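Buscar en el sitio Buscar Menú Cerrar

Última actualización: noviembre, 17:40

NOTA DE PRENSA

Zimcombe: piden al juzgado que revise la condena de Benedito Meireles

La defensa de Benedito Meireles, preso desde hace 23 años por el robo con homicidio del almacén Flosano, presentó hoy un recurso de revisión. Son 331 folios. Incluye la declaración de un testigo que no fue oído en el juicio.

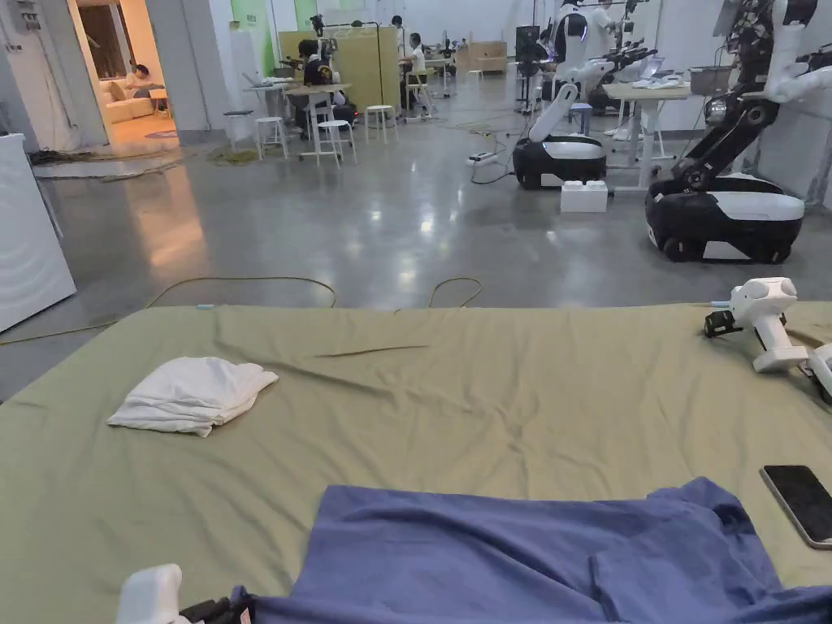 Sábana verde oliva, tela blanca y teléfono.

La abogada Jussara Barros pide tres cosas: suspender la ejecucion de la pena, nueva vista y acceso al sumario completo. «Llevamos cinco escritos sin respuesta. Cinco», dijo a la salida. La fiscalía, sin comentarios por ahora.

Meireles siempre negó los hechos. El otro condenado, Emerson Bastos, cambió su versión dos veces; la última, ante notario en Prado.
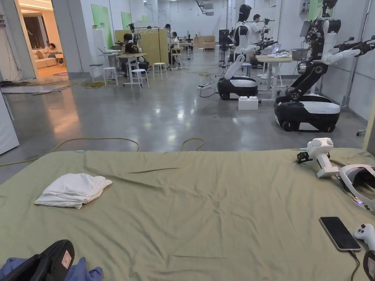 Tela blanca doblada sobre la sábana.

La petición de apoyo suma 2,384 firmas, se entregan mañana en el registro, a las 9:30. Habrá turno de preguntas en la puerta, breve. Se ruega puntualiad.

Contacto de prensa: Kelly Coutinho, Asociación Skurora.

Relacionados
- Raíssa Evangelista asume la defensa de oficio en Prado
- Caso Flosano: cronología del juicio
- Cómo se tramita un recurso de revisión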